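Cable Library and Repair Bench: Progress Report
Prepared for the Prarnwood Small Grants Fund
April 8, 2021

Hi Viola, and hi to everyone on the grants side who reads these before they get filed. You asked for something informal this time, so I'm taking you at your word!

The short version is that the cable library is open, people are borrowing from it, and the sorting backlog is finally moving. When we wrote the application, we had a closet full of donated cords from the Drernberg office clear-out and no real idea what was in there. We've now been through 286 of them. Some were great, some were so old that even Wael couldn't name the plug (and he has been fixing radios in Jiltville since before I could drive).

The biggest change since my last note is the sorting table. We used to tip everything out on the floor and kneel, which was hard on the knees and harder on the cables. Now the whole job happens at standing height, with a blue bin on the left and a pink one on the right. Blue is for cables that go back out on loan. Pink is for anything that needs a second look, like a loose plug or a scuffed jacket. 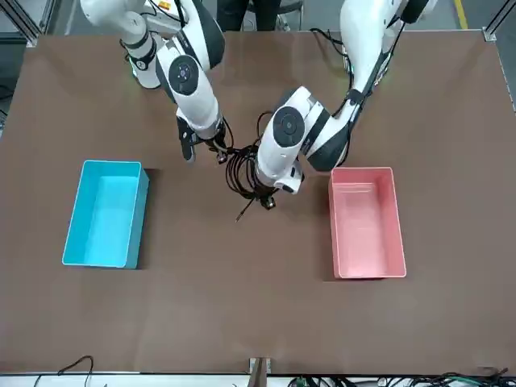

We tried labels on the bins for a while and then gave up on them, as the colors do the job and the tape kept peeling. Two colors also turned out to be easier to teach than the five-box system I was so proud of in the application (sorry, I know you liked the chart). A new helper can start sorting after one quick chat, and I've stopped finding printer cords in with the phone chargers.

Money next. The table and bins came in under what we'd planned, and with your okay in August we moved the leftover into testers and reusable ties. We bought 50 ties to start and I'd like to get more, they go fast. Adel set up the tester and wrote a one-page guide for it, which is taped up by the sink where everyone can find it. The only line that went over was shelving. I'll send receipts separately so they don't get lost in all this chatter.

We did run shorter hours during Ramadan last year and found that the later start suited a lot of people, so we plan to do the same again. Tiago has the revised hours and will send them to your office once the building signs off on the keys.
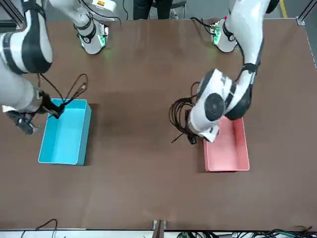 Karine Ross
Project Lead, Jiltville Cable Library

On to the part I've been wanting to tell you about, which is coiling. I had no idea how much of our trouble came from cables being put away badly! People wrap them tight around a hand, the ends get buried in the middle, and the next person yanks. Our rule now is a loose coil, with both ends left sticking out so you can see what kind of plug you've got without undoing anything. A band goes on each side of the coil to keep it together in the bin. It doesn't have to look pretty. Mine certainly don't.
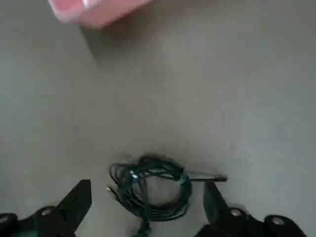 Black cable, coiled and banded, with both ends left out.

Wael ran 8 short coiling sessions for borrowers and they were more popular than the repair evenings, which surprised us both. One family came back with a whole drawer's worth from home and did the lot at the table, with a lot of laughing about who had kept what and why.

What's still not right: returns. There are 20 cables out past their date, mostly long extension types, and our reminder notes are hit or miss. Adel wants to try text messages. I'd rather try a phone call first, but I've been outvoted, so texts it is. We're also short on the thin adapters that everyone asks for, and if your office has any sitting in a cupboard we would happily come and get them.

For the next stretch, we want to finish the last shelf of the Drernberg donation, get the pink bin backlog through the tester, and print a small card on coiling to go home with each loan. The card is drafted and Tiago is fixing my spelling. If you'd like to stop by and see the table in use, just call ahead so one of us can be there to let you in, the side door sticks.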